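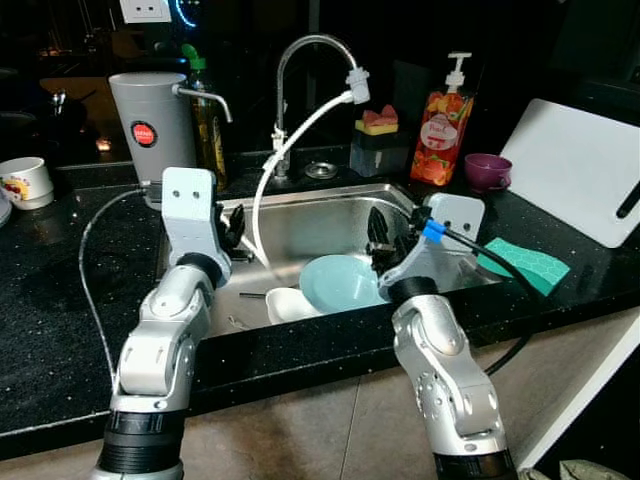
A resident of the Akcombe side had written in before the meeting to object that the proposed water tariff charged small households for the waste of large ones, and asked that the letter be taken ahead of the agenda. It was read in full. The writer held that a fixed charge per connection, whatever its level, falls hardest on those who use least, and requested a charge by volume only.

Akcombe and Derkero Joint Water Board
Minutes of the September meeting
Called to order at 7:00 p.m. Quorum present.

1. Previous minutes
Approved with one correction: under item 4, "Derkero main" to read "Derkero lateral."

2. Correspondence
The letter above was received and placed on file. A reply will go out with the draft tariff attached. A second letter, on brown water after hydrant flushing, was referred to operations.

3. Tariff
Staff presented two structures. Option A keeps the fixed connection charge and raises the volume rate in the upper block only. Option B removes the fixed charge and recovers all cost by volume. Staff noted that under Option B revenue would vary with summer rainfall and the reserve would need to be larger. A member asked whether Option B could be phased in. Staff replied that the billing software supports one structure per billing cycle and that a phased change would require separate rate tables.
Moved and seconded to hold both options over to a public hearing. Carried, 2 opposed.

4. Meter replacement
Govik has delivered 500 residential meters. Installation has started at the north end of Akcombe. 19 meters failed the bench test at low flow and have been returned for credit. Customers will receive a door notice before the shutoff. They should run a cold tap until clear once service is restored and clean the faucet aerator if flow is weak.
The shutoff valve on several older services does not close fully. Where this occurs the crew will close the curb stop and record the valve for repair at the owner's expense, per the existing rules. A member asked that the rule be printed on the notice. Agreed.

5. Qiu Road storage tank
Interior inspection complete. Coating sound below the waterline; surface rust at the roof hatch. Repair quoted at $2,400. Moved and seconded to accept the quote and charge it to maintenance. Carried without dissent.

6. Other business
Request for a bulk fill point at the Derkero yard. Deferred pending a backflow review.

Adjourned at 8:40 p.m.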